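Cords, Cables and Small Stuff: Storage You Can See Into
Speaker notes – Unnur Oddsson
Thoroddsen Hall, evening session, 06/10/2026

Talk runs 40 minutes with questions at the end. Handout goes out on the chairs beforehand. Check that the clicker works before people come in, and move the sample table closer to the front row than last time.

Slide 1. Title

Say hello, thank the hall for having me. Mention the restrooms and the side door. Ask for hands: who has a drawer at home with cords in it? Who knows what every cord in that drawer is for? Leave it there and move on.

Slide 2. What I do

Keep this short. I sort workrooms, sewing rooms, garages and school supply closets. I started in January eleven years ago with my own hall closet. Most of the work is small things, the ones that don't have a shape of their own. Books stand up. Plates stack. Cords, string, clips and spare parts go wherever the container lets them go.

Tell the Dovton story if the room is friendly. Shared craft room, one big tub, every cord they owned in it. We took out a single knot the size of a cabbage and it took two people until lunch to get it apart. Four of the cords belonged to machines that had been given away.

Slide 3. The surface comes first

Main point: a table is a place for working, and it turns into storage when there is nothing near it to put things in. People buy containers for the closet across the room. The cord gets used at the table, so it stays on the table.

Ask them to think about how far they walk to put away a pair of scissors. At home I found my limit was 5 steps. After that I put them down on whatever was nearest.

Also say something about table covers. I like a patterned cloth for a kitchen or a sewing table, but small pale things get lost on a busy print. Leaves and twigs are the worst for this, a bit of brown thread looks like part of the design. If you keep the pattern you need a plain dish or tray on top of it for the small parts.

Slide 4. Dish and bin 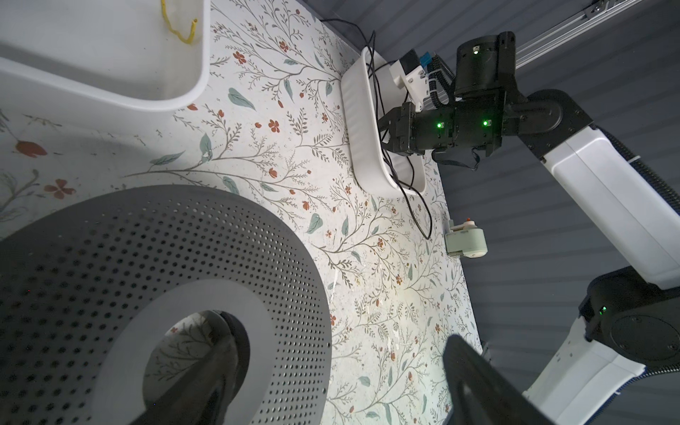
Slide 4. Black cables across a fluted dish and on over the table, with a yellow cable in the white bin.

Two containers on one table and they are doing different amounts of work. The yellow cable is all the way inside the bin. It has kinks in it and it isn't coiled, and I would still call it put away. One thing, one bin, you look in and see it.

The white dish at the back is a nice dish. The trouble is that a long narrow dish suits pens or flatware, and the cables over there are much longer than it is. They go in and come out again and keep going to the table edge. A cable that is in use has to run somewhere, so give it a hook or a clip along the side and leave the dish for things that fit.

Point at the round piece with the holes, lower left. Large flat pieces eat a table. I stand mine on edge in a file rack.

Pause here for anyone who wants to say what is lying across their own table. Two or three answers, no more.

Slide 5. Coil, tie, label

Demonstration. Have the long cord and the short cord ready on the left side of the sample table.

Long cord: over the hand, under the hand, over, under. Do it slowly, then once at normal speed. Wrap with a hook-and-loop strip. Do not wrap it around the elbow, it twists the wire inside.

Short cord: fold in half, fold again, strip around the middle.

String: figure eight around thumb and little finger, tuck the end through. String that is dropped in loose will cross over itself and you'll be picking at it later.

Label: masking tape flag with the name of the thing it plugs into. "Black cord" is no use, they're all black. Write "lamp, back bedroom" or "old printer". If you can't write the label, the cord goes in the question box with a date on it.

Pass around the Eluto strips and the Darkel strips so people can feel the difference. Don't recommend one. The wide ones are easier for stiff hands, the narrow ones hold a thin cord better. Pack has to come back to the front!

Slide 6. Off the table and onto the sides

Main point: use the rails, legs and walls you already have. A basket on the side of a bench keeps things at hand and gives you the whole top back. It doesn't have to be pretty.

Three things to check before hanging a basket:
Can you see through it? Wire and mesh, yes. Solid plastic, no.
Can you reach the bottom of it without standing up?
Will the smallest thing you plan to put in there drop through the holes?

On fixing: hooks if you want to lift the basket off and empty it, zip ties if you want it to stay put. I buy zip ties in the bag of 1,000 and people laugh until they ask for a handful.

Trays stay on the table, but only a couple. Leave one with nothing in it. The job you're in the middle of always needs a landing spot, and if every tray is full it lands on the table again.

The next one has all of this together. The mesh basket on four hooks at the back has its small things in a pile on the right, with the other half of the bottom free. White zip ties hold the black wire basket on the left rail, with a flat dark slab and a bundle of yellow cord next to it. Then the two white trays: yellow string in one, the other empty. I would put a tie on that string. Otherwise I have no complaints.
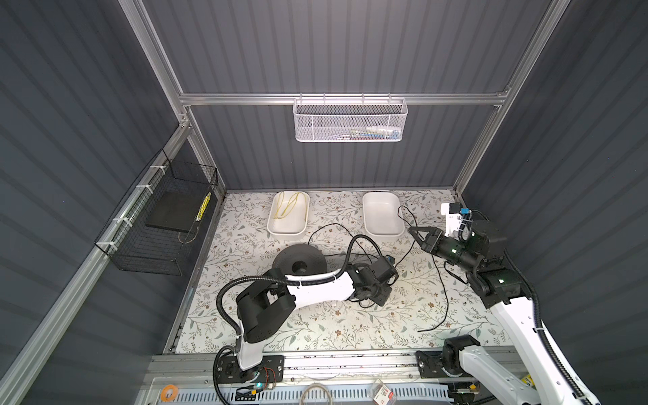

Slide 7. What it costs

Less than people expect. Look in the kitchen first. Baking dishes, loaf pans, the basket from a broken dish rack, shower caddies. A client of mine had spent 900 dollars on matching boxes with lids and used the lids as trays.

Lids: skip them for anything you use every week. Keep them for the attic.

Slide 8. Ten minutes at the end of the day

Loose cords coiled. Small parts into the mesh. Spare tray emptied. Wipe the cloth. If something has no place by the third day, make it one or let it go.

Questions

Likely ones: batteries (separate box, tape over the ends), yarn (whole other talk – point to the spring program), children's craft things (low baskets, picture labels), what to do with the cords in the question box when the date comes up (recycling point, handout page 2).

Collect the strips. Spare handouts go on the shelf by the coats.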